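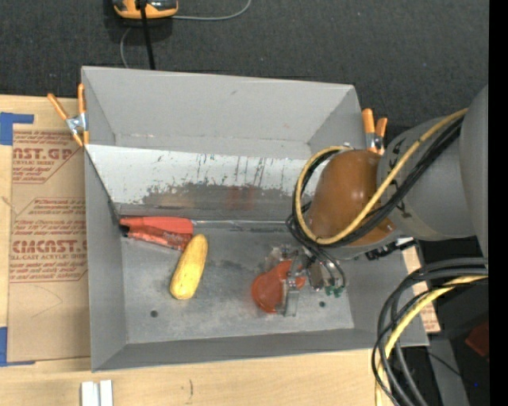
## Comparativa de pinzas en cajón, ficha de datos

Conjunto de agarres en cajón para comparar dos pinzas sobre el mismo brazo, la misma mesa y los mismos objetos. Lo montamos en septiembre porque el distribuidor de la Zevon aseguraba que sus dedos «resuelven» el vaciado de cajones con producto irregular. No lo resuelven. Tampoco lo hacen tan mal como esperaba yo, y por eso publico los datos en vez de una opinión.

Mantiene: Ignacio Peñalver. Operó casi todas las tandas Janelle Manalastas. El controlador es de Manikandan Kaimal.

### Qué hay dentro

| Carpeta | Contenido | Intentos |
|---|---|---|
| `zevon/` | pinza Zevon, dedos de serie | 229 |
| `norgaard/` | pinza Nørgaard, dedos de serie | 229 |
| `calib/` | calibración de cámara fija y de muñeca | – |
| `descartes/` | intentos anulados, con motivo | 29 |

En total son 458 intentos válidos. Los 29 descartes no cuentan en ninguna cifra, pero están incluidos: quien sospeche que los tiramos por conveniencia puede revisarlos uno a uno. Yo lo haría.

Cada intento lleva vídeo de la cámara fija, posiciones articulares, apertura de pinza, consigna de fuerza y un `resultado.json`.

### Montaje

- Cajón gris grande, abierto por arriba, sobre mesa de madera, con pinzas de muelle de mango naranja en los lados.
- Panel blanco inclinado en la mitad trasera del cajón. Está rayado y gastado en la parte baja. No lo cambiamos entre pinzas, así que el desgaste aumenta con el número de intento.
- Suelo metálico gris con marcas y dos agujeros pequeños. El detector los toma a veces por objetos (ver Problemas conocidos).
- Brazo entrando por la derecha según la cámara fija. Los cables negros y amarillos siguen el brazo por fuera y tapan parte del cajón en ciertas posturas.
- Objetos rojos, anaranjados y amarillos de forma redondeada o alargada, con acabados que van del mate al brillante.

El cajón suele quedar algo girado respecto a la cámara. La orientación se recalcula al principio de cada tanda. Dar por bueno el valor de la anterior nos costó una mañana entera, la de un miércoles, y todos esos intentos están en `descartes/`.

### Protocolo

1. Colocar los objetos según la plantilla de la tanda (`plantillas/`).
2. Lanzar `agarre.py --pinza <nombre> --tanda <n>`.
3. El brazo baja, cierra, sube y espera 5 segundos parado.
4. Si el objeto sigue en la pinza al acabar la espera, se anota `exito: true`. Cualquier otra cosa es `false`.
5. Devolver el objeto al cajón a mano y repetir.

El fabricante usa en su folleto un criterio más blando: le basta con que el objeto se despegue del suelo. Con esa vara las dos pinzas quedan casi empatadas y muy guapas. Hemos dejado el campo `despegue` aparte para que se pueda reproducir el truco.

### Campos de `resultado.json`

| Campo | Tipo | Nota |
|---|---|---|
| `exito` | bool | criterio de la espera completa |
| `despegue` | bool | criterio del folleto |
| `contacto_panel` | bool | anotado a mano viendo el vídeo |
| `objeto` | texto | nombre según plantilla |
| `oclusion` | 0–2 | cuánto tapa el brazo al objeto |
| `anotador` | texto | iniciales |

`oclusion` es el campo menos fiable. Dennis Hulme reanotó 200 intentos sin ver las etiquetas originales y entre el 1 y el 2 discrepamos demasiado. El 0 sí se puede usar.

### Lo que creo que dicen los datos

Los objetos lisos y redondeados en medio del suelo los coge cualquiera. La diferencia aparece cuando el objeto está pegado al pie del panel o contra una pared, o cuando hay otro tocándolo. Ahí la Zevon entra mejor, pero suelta más durante la espera – justo lo que el folleto no mide. La Nørgaard falla antes, al bajar, y cuando cierra bien rara vez pierde la pieza.

Ketill Vestergaard sostiene que todo esto es cosa del control de fuerza y que con otra consigna la Zevon ganaría con claridad. Puede ser. No ha mandado los números. La consigna que usamos es la recomendada en cada manual, y barrerla entera queda fuera de esta versión.

### Problemas conocidos

- La pinza tapa el objeto en la cámara fija justo en el momento de cerrar. No deduzcáis el punto de contacto de ese vídeo.
- Agujeros del suelo detectados como objeto pequeño. Filtrar con `--mascara suelo`.
- Los reflejos en las superficies brillantes rompen la segmentación por color.
- Un solo cajón, una sola mesa, un solo brazo. Quien generalice a una línea de producción lo hace por su cuenta.
- Las tandas no se alternaron: primero Zevon, luego Nørgaard. Si el desgaste del panel influye, perjudica o favorece siempre a la segunda. Es el peor defecto del conjunto y no tiene arreglo sin repetirlo.

### Usos no recomendados

No sirve para elegir pinza con fruta o verdura de verdad, ni para estimar ciclos por hora, porque la reposición es manual. En Zukbridge ya han citado la versión preliminar en una presentación comercial sin mencionar el criterio de éxito. Por favor, no.

### Pendiente

- [ ] Repetir con tandas alternadas y panel nuevo
- [ ] Barrido de fuerza (a la espera de Ketill)
- [ ] Tercera pinza, la de Clerkport, si llega con los dedos que pedimos
- [x] Publicar los descartes

Errores y quejas, en las incidencias del repositorio, con el número de tanda y de intento.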